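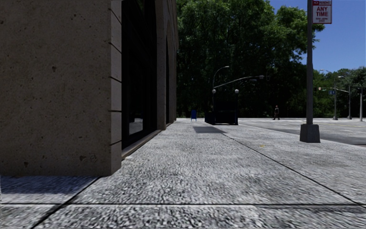 What time do stalls have to be packed away on market day? Traders stop selling at four and everything needs to be off the street an hour later, same as last year.

That was the first thing anyone asked, so I've put it first. These are my notes from the street market meeting on May 19, 2019 – I said I'd type them up and then left them in my coat pocket, sorry all!

**There:** Senthil Varghese (chair), Prakash Chowdary, Thenmozhi Kandasamy, Tineke Vandenberghe and me, Gangadharan Annamalai, writing. Trorard sent apologies again.

## Last meeting

Agreed as a fair record, except that Tineke never offered to run the cake stall. She said she might know someone who would. I've changed it.

## Pitches and fees

We went round this one for ages. Prakash wants to keep small pitches at £11 and I'm with him, but Thenmozhi pointed out (quite rightly) that the insurance has gone up to £375 and has to come from somewhere. Senthil suggested putting food pitches up and leaving craft alone. Tineke thought the food people would grumble, and they will, but they also take the most money. Agreed: small craft pitches stay at £11, hot food goes to £80. Prakash asked me to note that he thinks £80 is steep.

Fliltine want their usual corner for the bread van. Fine by everyone. Ansah would like to sell candles and also do readings, and we said yes to the candles.

## Getting the word out

Thenmozhi has a price from Gakinar for 200 leaflets and will order them once the wording is settled. I read out my draft and it was felt to be too long – I've cut the bit about the history of the market, which I was rather fond of. Senthil wants the closing time in bigger letters. Tineke will ask the library and both schools to put one up.

Prakash brought up moving the whole thing along towards the wider stretch of pavement, so pushchairs can get past the queues. Most of us liked it. He'll draw up a plan with the pitches marked.

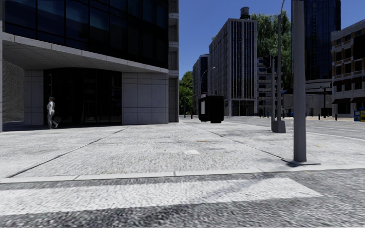 ## Music

Tineke's nephew's brass group can play, but only in the morning. Senthil asked if they could be a bit quieter than last time. She'll pass it on, tactfully.

## To do

- Prakash: pitch plan
- Thenmozhi: leaflets, and pay the insurance
- Tineke: library, schools, brass group
- Senthil: ring Trorard about the tables
- Me: new leaflet wording, letter to food traders

Whether to hold a second market in October was put off until we've seen how this one goes.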